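3.2 Release data and label attribution

The release corpus was assembled from the catalogs of four small electronic music labels, Trullulari, Zulis, De Haan and Rarari. All four issue mainly twelve-inch singles and short digital albums, and all four publish full track listings with writing and production credits. The catalogs were downloaded on Nov 30, 2018 and were not updated after that point. Reissues, promotional mixes and compilation tracks already present elsewhere in the corpus were removed by comparing titles and durations. The final set holds 968 tracks by 64 credited artists.

Many of these artists record under more than one name. For the purposes of this study an alias was treated as a separate artist only if it had its own discography on at least one of the labels. Short-lived collaborative names were merged with the project that accounted for most of the shared credits. This rule is coarse, and it moves a small amount of material between classes, but it can be applied without listening and so does not depend on the outcome being measured.

Each track was converted to mono and cut into segments of 12 seconds, with the first and last segment discarded. Intros and outros in this repertoire are often written for mixing and carry little beyond a kick drum and hi-hat, which would inflate the similarity between unrelated artists. Spectral and rhythmic features were then computed per segment and averaged over the track. 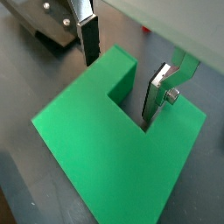
Figure 4. Green plate with a rectangular notch, on a gray work surface. Two gripper fingers are at the plate.

Label attribution was tested with a linear classifier and with a nearest-neighbor baseline. Training and test sets were split by artist, so that no artist appeared in both. Without this constraint the classifier mostly learns the sound of individual producers – a known problem in earlier work on genre and style – and the scores say little about the label as such.

Rhythmic features alone separated Zulis from the other three labels, chiefly through tempo and the placement of off-beat percussion. Trullulari and Rarari were confused with each other more often than any other pair. Some 21 artists in the corpus have released on both, and leaving them out reduced the confusion but did not remove it. De Haan was the hardest label to attribute from rhythm and the easiest from spectral features, in particular the energy in the lowest bands. Mastering is a possible cause. The credits for De Haan list the same mastering studio on every release since the April in which its vinyl series began, and the present features cannot separate that influence from choices made by the artists. Section 3.3 returns to this point with features computed after loudness and spectral normalization.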